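10 June 2023

I have been asked by two readers what I use for my little play kitchen corner, so today I write about it a bit longer. Please excuse my English, I am still checking the articles one by one.

It started with a box of toy vegetables from the Sestell market. The seller wanted 4 dollars for all of it and did not want to bargain, which was fine by me. When I came home I washed everything in the sink with dish soap and put it on a towel overnight. One tomato had water inside and had to go in the bin. The others are good. The colours are strong and the stems are a proper green, and this matters to my niece, who is strict about stems.

Then came the question of the cookware. In the shops you find toy pans in plastic, and they are so light that they slide away when a child stirs. My friend Witold Sobczak told me to stop looking at toys and take a small real saucepan. He was right. A real pan has some weight, it makes a nice sound when a pepper falls in, and later you can still warm milk in it. The only thing I would warn you about is the long handle. My niece catches it with her sleeve – I now turn it to the side before she sits down.

For bowls I wanted white ones, round and without any pattern. I looked at Huna first, but they had only flowers and bears. With plain white you see the food much better, and a favourite game of ours is sorting by colour: red in one bowl, yellow in the other, and then everything back in the pan to be "cooked" again.

The table is dark and I was not sure about it in the beginning. A neighbour said it would look gloomy for a child. But bright things look very cheerful on a dark grey top, and I am glad I did not paint it.
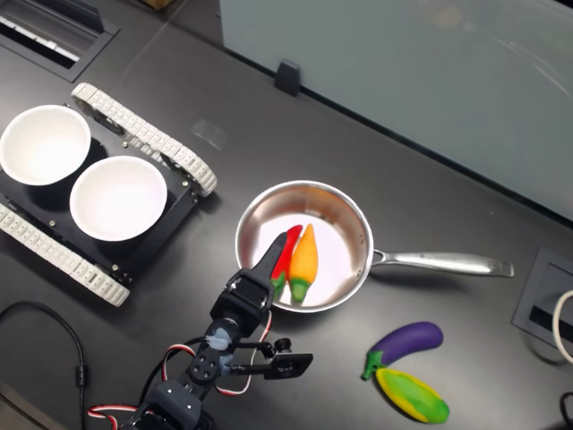 *Two peppers in the pan, red and yellow-orange, with the bowls on the left.*

The peppers are my favourite pieces from the whole box. My niece calls the red one "the boss", and the soup may not begin without him.

What I still miss is a lid, and a wooden spoon short enough for small hands. I saw a nice one at Condano, but the postage was more than the spoon. Maybe in September, when I visit my cousin, I can pick it up myself. If you know a good place for small spoons, please write to me.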